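Course Notes, Unit 2: Teaching a Robot by Hand and by Remote Control
Pondetti Technical School, Robotics Workshop
Handout version 8/22/25

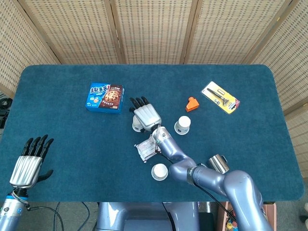 What is the difference between a demonstration and a program?

A program tells the robot which steps to make. A demonstration is a record of one person doing the task through the robot, and the robot must later find by itself what the steps have in common. For this reason one demonstration is almost never enough, and a bad one is worse than a missing one.

2.1 Two ways to show a task

In the first way, which we call hand guiding, you hold the arm of the robot and move it. The motors are set to be soft, so the arm follows your hand. You feel the weight and the contact directly. The weak point is that your own body is near the table, and your arms will often cover the view of the head camera. Also, it is difficult to guide two arms and ten fingers with only two hands.

In the second way, remote control, you stand apart and wear gloves or hold two handles. The robot copies your movement. The camera view stays clean, and both hands can work at the same time. The price is that you feel very little. A beginner usually presses too hard on soft objects, and paper cups suffer first.

In this course we use hand guiding in the first two sessions only. After that all work is by remote control, with the Bekileck glove set.

2.2 The table

Our practice task is to pick and place mixed objects from a felt surface. The objects are chosen to be different from each other: a flat cookie box, a razor in its yellow package, a small orange plastic piece, white paper cups, a steel cup, a small wrapped packet. Each one asks something else from the fingers.

Paper cup, standing: come from above with the palm down, fingers open wider than the rim. Close slowly. Stop when the cup moves together with the hand.

Steel cup: it is shiny, and the depth camera may give a wrong distance. Trust your eyes and not the number on the screen. If it is on its side, take it across the body, never by the end.

Flat box: you cannot pinch it well from above if it is wider than the hand. Push it to the edge of the table first, then take it by the part which hangs over.

Wrapped packet: use the thumb and one finger. If you miss two times, end the recording and begin again.

Between recordings, change the places of the objects. Students like to put everything back in the same order — please do not. A robot which has seen only one arrangement learns the arrangement.

2.3 Before you record

Check that the cables at both wrists have enough slack for a full turn. Bring both hands to the start position, above the felt, and hold them still until the light on the glove box becomes green. The hand that is not working should wait at its own side of the table. If it wanders, the wandering is also learned.

The folding screen stays where it is, around the back of the table. It keeps the background the same and hides people who walk behind. Do not move its panels.

2.4 During the recording

Move at a steady speed, a little slower than you would with your own hand. Do not stop in the air to think. If you need to think, do it before the start. A pause of one second looks to the learning software like a part of the task.

When you make a small mistake and repair it, keep the recording. Mark it with R in the log. Repairs are useful, and in the January course the group that kept them had the better results at the final test. When you drop an object from the table, delete the recording.

2.5 How many

Each pair of students delivers 50 good recordings per object. The set from the last course, which we call the Pidach set, has 483 recordings after cleaning, and 13 of them are kept apart for the test. You may look at these 13 but you may not train with them.

2.6 Reading and homework

Read the Konstantinidis lab notes, the part on glove calibration.

Write one page: choose one object from the table and explain which of the two ways you would use to show the robot how to pick it up. Say also what you expect to go wrong — this part has half of the points.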